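Shared kitchen and workroom walk-through – Ukerer building, ground floor
April round, started 8 am

ENTRANCE AND HALL
Front door closes on its own – OK
Mat flat, no curled corners – NO. Left corner is up again. Tape won't hold, needs a new mat.
Exit sign lit – OK
Hall clear to full width – NO. Two bikes and a stack of Tuvetti boxes outside the store room. Moved the boxes myself, bikes still there when I left.

FIRE
Extinguisher by the sink, gauge in green – OK
Extinguisher by back door – gauge OK, tag missing. No idea when it was last serviced. Ask Gkikas for their copy of the sheet.
Fire blanket on hook – OK
Smoke alarm, hall – tested, loud
Smoke alarm, workroom – tested, weak chirp then nothing. New battery put in, fine after. Please write the date on the battery next time, I coudn't find one.
Back door opens without a key – OK but sticks. Shoulder needed. Not good enough, reported.

ELECTRICAL
Extension leads – one lead plugged into another behind the fridge. Took it out. This is the second time.
Space heater – rated 2,000 watts, was on the same strip as the kettle. Strip is warm and a bit brown at one socket. Strip binned. Heater goes straight into the wall or it doesn't get used.
Outlet covers – one cracked, by the window. Taped off, do not use.
Panel door shut, nothing stored in front – OK

KITCHEN
Fridge temp – OK
Hot water at tap – OK
Knives in block – mostly
Under sink – bleach and the drain stuff side by side, one cap loose. Separated. Cap tightened.
First aid box – no large bandages, burn gel expired. Reorder from Endau.

WORKROOM
Floor dry, no trip points – OK
Window opens – OK
Shelf brackets – top bracket by the door has a loose screw. Tightened by hand, wants a proper plug. Keep heavy stuff off it til then.
Lights – one tube flickering
Table edges, no splinters – OK

MISC
Water meter 1,758 – just noting it so the next person has something to compare.
Stair rail solid – OK
Stair light on timer – goes off after 90 seconds. Too short if you're carrying anything. Can it be set longer?

To chase before next round: mat, back door, extinguisher tag, cracked outlet cover, burn gel. Back door first please.
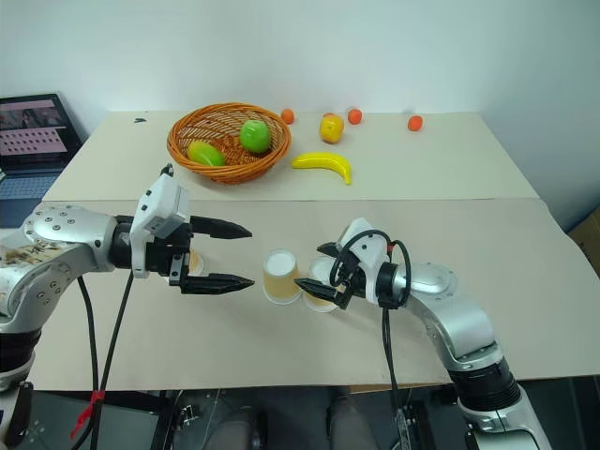
Eftychia Vasilakis: Back door sticks worse after rain, I had to go out the front with the trash twice last month. Planing the bottom won't fix it, the top hinge has dropped. Also the bikes are gone now.

Questions about this list: leave a note at the Ukerer front desk | Back to top
This site uses cookies. By continuing you accept their use.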